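24 Jun 2024

Canvassing season, again

So I signed up to knock doors again. I know, I know - after last time I told everybody within earshot that I was done, that my knees were done, that the dog on Quezada Street had officially retired me. And then the tenant protection measure lost by 71 votes and I spent a whole winter thinking about every block I skipped because it was raining.

If you're new here, the short version is that our town has a rent registry on paper and no money to run it. Landlords are supposed to file every year. Some do, most don't, and when you call the city to ask what your neighbor's apartment rented for before the renovation, you get a very nice person who tells you the file is "pending." The new measure would pay for two staff people and put the whole thing online. It's on the ballot in November, and we needed 2582 good signatures to get it there. We turned in 3108! I brought the last box over myself and I may have cried a little in the elevator.

That was the fun part, though. Signatures are easy compared to votes. People will sign almost anything if you catch them outside Mamis with a warm empanada in one hand (I have done some of my best work on that sidewalk). Getting the same person to fill in the bubble on the back of page two is a different job.

My turf this time is the Gengate apartments and the streets behind them, 597 doors on the list. I've done Gengate before and I like it a lot. There are long open walkways, so people see you coming and have time to decide whether they're home. Here's what I've figured out over three campaigns, for whatever it's worth to you:

Go between dinner and dark. Earlier and you get teenagers, later and you get the porch light turned off in your face.

Don't open with the name of the measure. I ask how long they've lived there. Somebody who's been in the same unit for years will tell you more about rent in this town than any report I've read, and then you barely have to pitch.

Bring flyers in Spanish and English and don't guess which one to hand over. Hold out both. I guessed wrong once with a retired schoolteacher and I still think about it at night.

Write your notes down before you get to the next door, even if you're sure you'll remember. "Wants a ride, second floor, bad hip" is useless if you can't say which second floor.

And wear the ugly shoes.
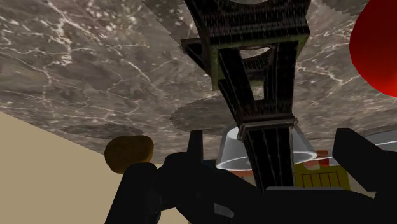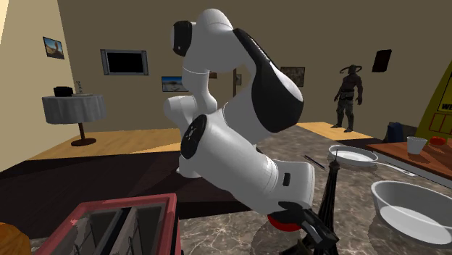
The other thing eating my evenings is the phone app. We switched to Ditusex this year for the walk lists, and it's fine, mostly, but it likes to log me out halfway up a staircase and it sorts the doors in an order that no person with legs would ever choose. Last week it sent me from one end of the complex to the other and back for two apartments that share a wall. I've gone back to printing the list and using a highlighter, then typing everything in at my kitchen table after. Slower, but I sleep better.

I did have one really good conversation that I keep chewing on. A woman told me she'd never voted in a city election in her life, only for president, and she wasn't embarrassed about it at all. She asked me what the city even does. And I started in on the registry and she stopped me and said no, start with the streetlights. So we talked about streetlights for twenty minutes on her steps, who fixes them and who you call and why the one by the mailboxes has been out forever. By the end she'd asked me about the rent measure on her own. I think I learned more than she did.

We're still short on people for the blocks south of the tracks, so if you've got a free evening and can stand talking to strangers, leave a comment and I'll get you on the list. You'd go out with somebody experienced the first time. I'll buy the empanadas after.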